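Fatima Amadi keeps her remote controls in shallow drawers, sorted by maker and then by the year she got them. There are 400 in the drawers now, and 80 more in boxes waiting to be cleaned. She repairs them, buys and sells them, and answers a steady stream of mail from people who have lost theirs.

The business is called Olow. It takes up the back half of a former shoe repair shop on Carnegie Street, and it is open to walk-in customers two days a week.

"Most people come in with a bag," she says. "They've got four remotes in the bag and they want to know which one goes with the TV. Usually none of them does."

She started with her mother's set. The remote had stopped responding to the volume keys, and the store wanted to sell the family a universal model with more buttons than her mother would ever use. Amadi opened the old one on the kitchen table, cleaned the contacts with alcohol and put it back together. It worked for another six years.

"My mother knew that remote by touch," she says. "She never looked down at it. You can't hand someone like that a new layout and tell them it's better."

Layout is what she talks about most. She has opinions on where the mute key belongs and how far the back button should be from the OK button. She likes a direction pad that stands out from the rest, in a lighter color or a different shape, so that it can be found in a dim room.

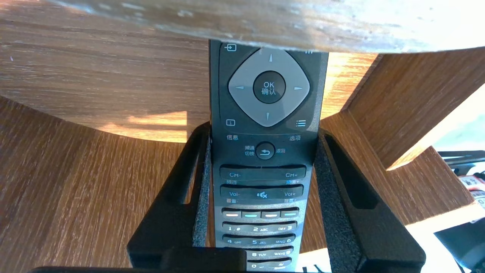
She also likes long rocker keys for channel and volume. Short round keys, she says, get pressed by accident when the remote is picked up in a hurry. A wide key marked at both ends is harder to get wrong.

Part of her stock is labeled in languages other than English, and those are the ones she has the hardest time replacing. Chinese-market remotes come in with families who brought the television with them, or who bought it for a parent. Amadi reads no Chinese. She keeps a notebook of the common labels, with the characters copied out by hand and the meaning next to each one.

"Confirm, return, info, channel, volume," she says. "Learn those and you can test most of what comes in. The rest I look up, or the customer tells me."

Repairs follow the same order every time. The batteries come out first and she checks the springs for corrosion. Then the case is opened, the rubber pad is washed in warm water and dish soap, and the board is wiped down. She charges a flat fee and does not charge if the remote still won't work.

She has made mistakes. Last December she bought a lot of 200 from a hotel that was closing and found that almost all of them had leaked.

"I saved 2," she says. "I should have opened one before I paid. I know that."

Asked what people can do at home, she keeps it short. Take the batteries out if the set is going into storage. Don't spray cleaner on the keys – put it on a cloth. Pick one spot for the remote and return it there every night.

Her own is on the arm of the couch. "When I can find it," she says.

More in Local Trades
Rarkberg clock shop moves across the street
How Skedlow plans its repair evenings
Two sisters and a sewing machine counter
What to ask before you reupholster a chair

Contact the editors | Copyright, all rights reserved | Back to top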